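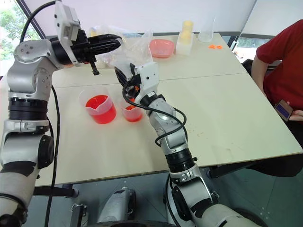 Temps de lecture : 6 min

J'ai repoussé ce billet plusieurs fois parce que le budget n'était pas bouclé. Il l'est maintenant, à une ligne près, et comme j'avais promis de noter comment on achète un poste à deux bras quand on n'a jamais acheté que de l'informatique, je m'y mets.

Le poste sert à de la manipulation sur table. Des récipients à déplacer, du liquide à verser d'un verre doseur dans un autre, des sachets souples à saisir. Rien d'industriel. On voulait deux bras montés côte à côte, une pince parallèle sur chacun, et une table devant. La liste tenait sur une demi-page en mars. Elle fait aujourd'hui 114 lignes dans le tableur, et les deux bras n'en occupent que deux.

Les devis d'abord. J'en ai demandé à trois fournisseurs. Britard a répondu vite, avec un prix global et très peu de détail. Trerdale a envoyé un document long où tout était séparé, y compris des choses que je croyais comprises, comme le câble entre le bras et son boîtier de commande. Domport a d'abord posé des questions, surtout sur la charge en bout de bras et sur la surface disponible, puis a chiffré. À première lecture Britard était le moins cher. Après avoir ramené les trois offres au même contenu, c'était Domport, avec un écart assez petit pour que le délai compte plus que le prix.

Ramener les offres au même contenu m'a pris plusieurs soirées. Je conseille de le faire dans cet ordre : recopier toutes les lignes du devis le plus détaillé, puis chercher chacune d'elles dans les deux autres, et écrire au fournisseur pour celles qu'on ne trouve pas. Il faut demander une réponse écrite. Chez Britard, les pinces étaient comprises mais pas leurs doigts, et je ne l'ai su qu'en posant la question.

La charge utile. On a tendance à regarder le poids des objets qu'on veut soulever. Les nôtres sont légers : un gobelet en plastique, un bol, un verre doseur avec un fond de liquide. Sauf que la pince pèse, que le capteur qu'on fixe dessus pèse aussi, et que les câbles tirent. Quand on additionne, la marge fond. J'avais retenu un modèle plus petit au départ et je suis monté d'une taille. C'est la plus grosse modification du budget, je ne la regrette pas, mais elle a obligé à revoir la fixation du socle.

Les câbles, justement. J'avais mis une somme ridicule sur cette ligne. Sur le bras de droite, un câble spiralé entoure le poignet et l'avant-bras et pend en boucles le long du bras. Sur celui de gauche, un câble fait une boucle vers le poignet et un autre descend le long du bras. Ça convient pour travailler, ça ne me convient pas comme installation définitive. J'ai prévu des colliers souples et des guides, plus un jeu de câbles de rechange. Le câble est une pièce d'usure, il faut le budgéter comme tel, tous les ans, et le sortir de l'investissement.

Pour la table, j'ai fait l'inverse et j'ai gardé le plus simple : deux plateaux blancs rectangulaires poussés l'un contre l'autre, sur des pieds métalliques. Le devis de Trerdale proposait un plan de travail spécial à un prix que je n'arrivais pas à justifier. Le joint entre deux plateaux reste un point à surveiller, surtout si l'on veut repérer des positions au millimètre. J'ai mis de côté de quoi acheter un plateau unique l'an prochain, si le besoin se confirme. Le blanc a un avantage pour les essais avec du liquide coloré, on repère tout de suite une goutte.

Les consommables et les objets d'essai, maintenant. J'ai failli oublier la ligne. Elle n'est pas chère mais elle revient sans cesse, et si elle n'existe pas on finit par payer de sa poche. Verres doseurs transparents, bol rose peu profond, gobelet, sachets en plastique, colorant rouge orangé pour que le niveau se voie bien. J'achète tout dans le commerce ordinaire. J'ai prévu 136 euros par mois, que je n'ai pas toujours dépensés. Je garde les tickets dans une enveloppe, que je saisis en une fois. Un conseil là-dessus : prendre chaque récipient en plusieurs exemplaires dès le début. Le modèle qu'on a choisi peut disparaître des rayons, et un verre doseur un peu plus large que le précédent oblige à refaire des réglages.

Les liquides demandent une ligne à part, que personne ne m'avait suggérée. Si l'on verse au-dessus d'une table près de laquelle descendent des câbles, il faut penser à ce qui se passe en cas de renversement. J'ai inscrit des housses pour les articulations basses, une multiprise fixée en hauteur et une réserve d'essuie-tout. J'ai aussi relu les conditions de garantie des trois fournisseurs sur ce point. Elles sont proches et aucune n'est généreuse.

La main-d'œuvre est le poste que j'ai le plus mal estimé. J'avais compté l'achat, la livraison, l'installation, et très peu les heures de présence. Pendant le travail, il y a une personne assise à côté de la table, un petit appareil à la main, et c'est du temps plein pour elle. On ne fait pas autre chose en même temps. Il faut donc compter une personne par poste et par session, ajouter la préparation et le rangement, et accepter que ce total dépasse vite l'amortissement des bras. Dans mon tableau il le dépasse au bout de 16 mois. Si j'avais présenté ce chiffre en premier, la discussion sur le prix du matériel aurait été plus courte.

J'ai inscrit aussi un siège correct. C'est une petite dépense et on y passe ses après-midi.

La formation était proposée par les trois. Domport la facture à la journée, Britard l'inclut mais à distance, Trerdale demande qu'on se déplace. J'ai pris une journée sur place, après la mise en service et pas avant, pour arriver avec de vraies questions.

Les pièces de rechange : j'ai commandé une pince complète d'avance. Avec deux bras, une pince en panne arrête tout le poste, et le délai annoncé pour en recevoir une était de 30 jours ouvrés. Je n'ai pas pris de bras de rechange, évidemment. J'ai pris en revanche plusieurs jeux de doigts. Bañuelos, un petit atelier que je connaissais pour des pièces de tout autre chose, peut en usiner à façon sur plan, avec un tarif correct à partir de quelques paires. Je leur ai envoyé les cotes, j'attends le retour.

La pièce elle-même n'a presque rien coûté. On a de grandes fenêtres et des arbres derrière, c'est agréable, mais la lumière change au fil de la journée et je pense que les capteurs y seront sensibles. J'ai demandé un prix pour des stores. C'est la ligne qui n'est pas bouclée. Le premier devis était plus élevé que celui des deux plateaux de table réunis, donc j'en cherche un autre.

Pour ceux qui préparent un dossier du même genre, voici ce que j'ai changé dans la présentation entre la première et la deuxième version. J'ai séparé ce qu'on paie une fois et ce qu'on paie chaque année. J'ai mis les heures de présence sur la première page. J'ai ajouté une colonne « délai », parce qu'une pièce bon marché qui arrive en retard bloque le reste. Et j'ai laissé une réserve de dix pour cent sans l'affecter, ce qu'on m'a reproché, puis accordé.

La deuxième tranche est prévue pour décembre : le plateau unique si on le garde, les stores, les doigts usinés. Je mettrai le tableur à jour à ce moment-là et je noterai les écarts dans un autre billet. Si quelqu'un a une bonne adresse pour des stores occultants sur mesure, les commentaires sont ouverts.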